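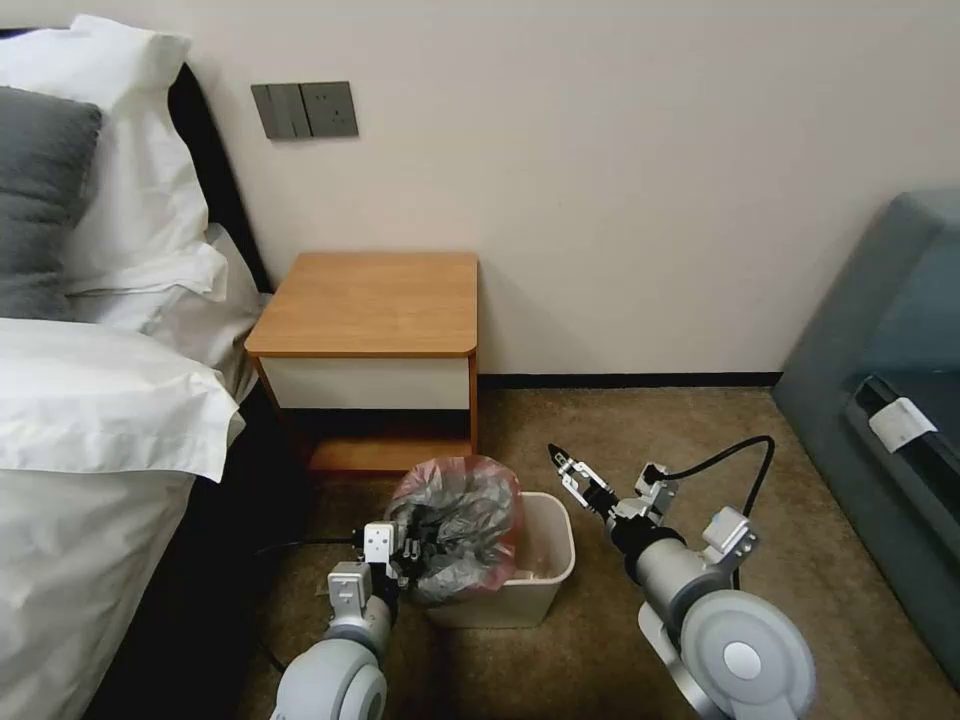

Emptying a bedroom wastebasket is a small job, and most of the mess comes from rushing it. These are the steps we use for the guest rooms at Gevden, written up by Halima Adeleke for new housekeeping staff. Start with the bin where it normally stands. In this room that is on the carpet in front of the nightstand, close to the bed, so keep the duvet clear of it while you work. The bin has a pinkish-red liner folded over the rim, and a crumpled gray-black bag is already inside and bulging above the top. Lift a bag like that out first and leave the liner for later.

1. Look before you reach

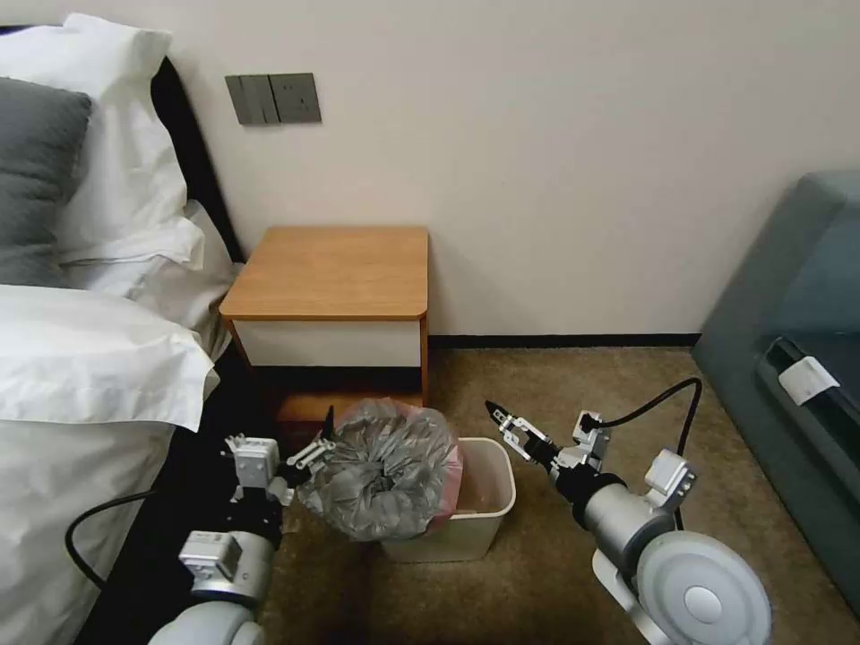 Check the floor and the furniture near the bin for anything that missed it. Tissues and receipts slide under beds and end up on low shelves. Where the nightstand has an open space under the drawer, as this one does, bend down and look into it — it is dark in there and easy to skip. Do the same along the edge of the sofa. Leave anything that could belong to the guest on the nightstand.

2. Gather and twist

Hold the bag at both ends and bring the loose plastic together. Press out the air slowly, then twist the neck a few turns. Keep it low over the bin as you do this, so crumbs fall there and miss the carpet.
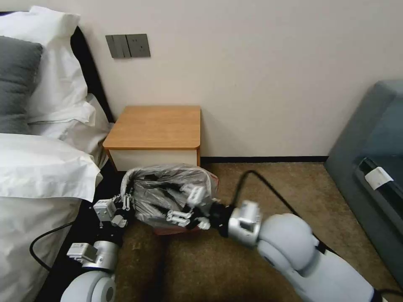
3. Tie and replace

Tie the neck in a single knot. Wipe the inside of the bin if it needs it, put in a new liner, and fold the edge down over the rim all the way round. Set the bin back in its place.

Full bags go in the cart, no more than 16 to a load. If you run out of liners, ask Ayodele Olaniyan for a new roll.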